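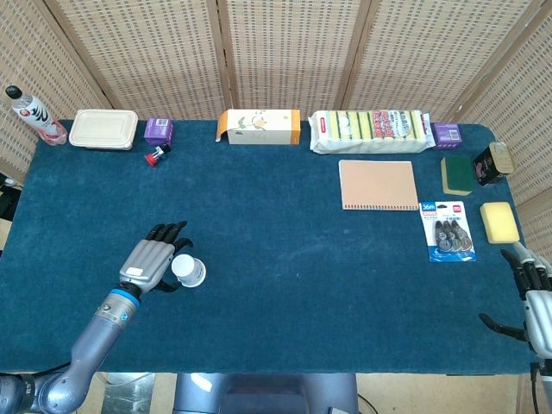

住宅で使われる衝立や屏風の類は、間取りに関する記録にどの程度残されているのか。

大半は残されていない。平面図や設備台帳に記載されるのは建築に固定された間仕切りであり、床に置いて使う可動の間仕切りは、家財目録や居住者の記憶を通じてはじめて確認できる場合が多い。

4 可動間仕切りの使用と保管

4.1 本節の対象と用語

本節では、Bevstead地区およびUllmont地区の集合住宅を対象に、居住者が自ら持ち込んだ可動間仕切りの使用と保管について検討する。前節で扱った建具、すなわち引戸、折戸およびアコーディオン式の仕切りは、敷居やレールなど建物側に受けをもつため、移動の範囲があらかじめ限定される。これに対し、本節でいう可動間仕切りは建物側に受けをもたず、居住者一人ないし二人の手で据え直すことができるものを指す。具体的には、折りたたみ式の衝立、脚付きの一枚衝立、布を張った枠、ならびに背の高い書棚を仕切りとして転用したものが含まれる。カーテンは天井または壁に取付けを要することから対象外とした。

名称の扱いについて付言する。家財目録では、同一と思われる物品が「衝立」「スクリーン」「パーテーション」「目隠し」など複数の語で記載されている。同一世帯の目録でも、年度によって語が入れ替わる例がみられた。本節では折り目をもち自立するものを「折衝立」、折り目をもたず脚で立つものを「一枚衝立」と表記し、両者を区別できない記載は単に「衝立類」とした。原資料の表記は付表に残している。

図1 編み地のパネルを木製枠に収めた折衝立と、布掛けの卓

4.2 資料

分析の基礎としたのは、両地区の管理組合が保存する入退去時の家財目録1,421件である。目録の様式は地区によって異なる。Bevstead地区の様式には品名、寸法、搬入経路の欄があり、Ullmont地区の様式には品名と備考の欄のみがある。寸法の記載を欠くUllmont地区の目録については、備考欄に「昇降機に入らず階段使用」などの記述がある場合に限り、大型品として分類した。

目録は入居者の自己申告に基づいており、品目の粒度は申告者によって大きく異なる。食器を一点ずつ書き上げた目録がある一方、「家具一式」とのみ記したものもある。後者からは衝立類の有無を判断することができないため、使用の広がりを論じる際には対象から除き、搬入経路に関する検討にのみ用いた。また、入居後に購入された衝立類は入居時の目録に現れず、退去時の目録ではじめて確認される。両時点の目録がそろわない世帯では、取得時期を特定することができなかった。

補助資料として、家具製造元Kustiaの製品目録、および両地区の回覧文書を参照した。Kustiaの製品目録は30年分が揃っており、折衝立の枠材、張り材、連結金具の変遷を追うことができる。同社の製品のうちPoirierと名付けられた系列は、両地区の目録に製品名で記載されている唯一の折衝立であり、材質と寸法を照合できる点で資料的価値が高い。

4.3 設置の位置

折衝立の設置位置は、備考欄の記載および回覧文書の記述から、次の4類型に整理される。第一は玄関と居室の境に置くもの、第二は寝台の脇に置くもの、第三は食卓または作業卓の背後に置くもの、第四は使用しないまま壁際に寄せておくものである。

第一の類型は、玄関扉を開けた際に居室の奥が見通せる住戸に集中する。Bevstead地区の東棟では、玄関から窓までが一直線に配置されており、入居直後に衝立類を求めた世帯が多い。回覧文書にも、共用廊下からの視線に関する要望が繰り返し掲載されている。東棟では管理組合が玄関内側への固定式間仕切りの設置を検討した時期があるが、避難経路の幅員を確保できないとの理由で見送られた。その後も要望は続き、各世帯が個別に衝立類で対応する状態が定着した。

第二の類型は、一室を複数人で使用する世帯にみられる。就寝時刻の異なる家族がいる場合、照明を遮る目的で折衝立が用いられる。この用途では遮光性が重視され、編み地や格子のものよりも厚手の布を張ったものが選ばれる傾向にある。もっとも、通気が損なわれることへの不満も記されており、夏季には編み地のものに替えるとした世帯もあった。季節による入替えを行う世帯では、使わない側の衝立の置場が新たな問題となる。

第三の類型は、卓の使い方と密接に関係する。食事、学習、手仕事を同じ卓で行う世帯では、卓の背後に折衝立を立てることで、卓を含む一角を居室の他の部分から緩やかに区切っている。視線を完全に遮る必要はなく、編み地のように光を通す張り材でも支障がないとされる。卓を動かさずに衝立の折り角だけを変えて使う例が多く、据付けの手間が小さいことが継続的な使用につながったとみられる。卓上に物を出したままにできる点を利点に挙げた記述も複数あった。食事のたびに卓上を片付ける習慣をもつ世帯では、この利点への言及は少ない。

第四の類型は、従来の住まい方調査では「不使用」として処理されてきた。しかし備考欄には、来客時にのみ広げる、あるいは洗濯物を室内に干す日に広げるといった記述が散見される。使用頻度が低いことと、居住者にとって不要であることとは区別して扱う必要がある。本稿では、使用の機会が一つでも記されているものは第四の類型に含めた上で「随時使用」とし、機会の記載を欠くものを「保管」とした。

4.4 張り材と枠材

折衝立の張り材は、布、紙、編み地、合板に大別される。Kustiaの製品目録によれば、初期には布張りが主であったものが、のちに編み地を用いた製品の比重が高まっている。編み地は細い帯状の材を縦横に組んだもので、二色の帯を交互に組んで格子状の文様を出す意匠が長く継続している。Poirier系列もこの意匠を採る。退色した帯を部分的に交換できることが同目録では利点として示されているが、両地区で帯の交換を行ったとする記録は確認できなかった。補修の記録として残るのは、枠の緩みを締め直したもの、および連結金具を取り替えたものにほぼ限られる。

枠材についてはほぼ一貫して木製である。金属枠の製品も一時期製造されたが、Ullmont地区の回覧文書には、金属枠の衝立が床材に傷を付けるとして脚部への当て布を求める掲示があり、集合住宅での評価は高くなかったと推測される。木製枠についても、湿度の変化によって連結部の隙間が広がることが指摘されている。連結部の隙間は視線の遮蔽という観点では欠点であるが、第三の類型の使用者からは、これを問題とする記述は得られていない。

合板張りの製品は、両地区ともごく少数にとどまる。重量があり、一人での移動が難しいことが理由として備考欄に挙げられている。合板張りの折衝立を所有する世帯では、設置位置が入居から退去まで変わらない例が目立ち、使用の実態は固定式の間仕切りに近い。

4.5 折りたたみと収納

折衝立は折りたたんで収納できることを特徴とするが、両地区の住戸では収納場所の確保が難しい。押入れや納戸の奥行きは折りたたんだ衝立の幅に対して余裕があるものの、高さ方向で中棚に当たる。このため、折りたたんだ衝立は寝台と壁の間、書棚の側面、または玄関脇に立て掛けられることになる。Bevstead地区の西棟では、中棚を外して収納した世帯があり、退去時の原状回復をめぐって管理組合とのやり取りが残されている。

立て掛けた衝立の転倒については、回覧文書に注意喚起がある。脚部が平滑な製品は滑りやすく、壁に対して浅い角度で立て掛けると安定しない。Ullmont地区では1月に行われる防災点検の項目に、立て掛けた家具類の確認が加えられている。同地区の点検票には衝立類の欄が設けられており、家財目録を補う資料としても利用できる。ただし点検票は住戸番号のみで管理されているため、入退去の時期と重なる年については、どの世帯の所有物であるかを慎重に判断しなければならない。

共用倉庫への保管も一部で認められている。利用の条件は両地区で異なり、Bevstead地区では期間の定めがなく、Ullmont地区では年度ごとに申請を要する。期間の定めがないBevstead地区の倉庫には、所有世帯が退去したのちも残された衝立類があり、管理組合はこれを希望する世帯に譲渡する扱いとしている。譲渡された衝立類は新たな所有世帯の入居時の目録に現れず、製品名と寸法によってのみ追跡が可能である。Poirier系列の折衝立には、この経路で複数の世帯を移ったとみられるものが含まれる。

4.6 資料上の制約

以上の検討は、文書資料に依拠したものであり、設置状態の実測を伴わない。折り角や壁からの離れなど、遮蔽の効果を左右する条件は目録には記されず、回覧文書にも断片的にしか現れない。また、目録の様式が異なる両地区の間で、設置位置の類型を量的に比較することは避けた。Ullmont地区の様式では設置位置を記す欄がなく、備考欄への記載は居住者の判断に委ねられているためである。

書棚を仕切りとして転用した事例については、品名から用途を読み取ることができず、把握できたものは備考欄に明示的な記述があるものに限られる。次節では、居住者への聞き取りに基づき、転用事例の設置の経緯と、衝立類から書棚への置換えが生じた住戸の平面を取り上げる。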